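December 4, 2022. Shop and kitchen tips, robot edition

People keep asking me if a machine can do the dull jobs yet. Short answer: some. Depends how you set things up. Notes from the bench, in no order.

**Floors.** Yes. Let the robot vac do it. Pick up cords and socks first, tape down rug fringe. Empty the bin every run, not when the light comes on.

**Dishes.** The dishwasher is your robot. An arm that loads it for you? Not at a price I'd pay. Scrape, dont rinse. Knives by hand.

**Folding laundry.** No. Watched a demo clip of one T-shirt, got bored, folded the whole basket. Towels maybe, someday.

**Sorting screws.** Sort of. The Hedis feeder did 200 mixed wood screws for me and jammed on 13. Wipe oil off before you dump them in. Shake the tray, dont poke it.

**Stirring.** Clip-on pot stirrers work ok for oatmeal and thin sauce. Thick stuff stalls them. Stay in the room.

**Picking up bars and flat stock.** Getting there. Abenezer Kassa runs the arm at Plosia and tests most of this in simulation before he lets it near real metal. His tips, which work for human hands too:

- Stand long pieces on end with space both sides. Fingers need somewhere to go.
- Open wide, center up, *then* close. Closing while your still moving knocks stuff over.
- Keep it off the wall. One clear side isnt enough.
- Pale part on a pale background is hard to see. Put down a dark mat. Helps me find dropped washers as well.

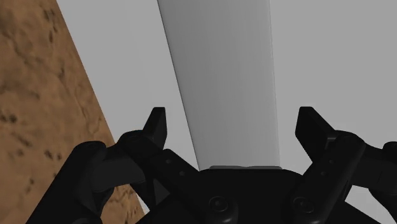 *Simulated pick, fingers open on both sides of the gray bar, no contact yet.*

**Wiping counters.** No. It's two minutes with a rag. Do it while the coffee drips.

**Windows.** The suction ones are fine on big flat panes, useless in corners. Use the saftey line. Two cloths, swap halfway.

**Before you buy anything:** write down how long the chore takes you now, plus setup and cleanup for the machine. I skipped this with the Etine window bot. Paid 207 dollars, and have used it twice since September.

More next time on glue clamps, got 14 of them to clean first.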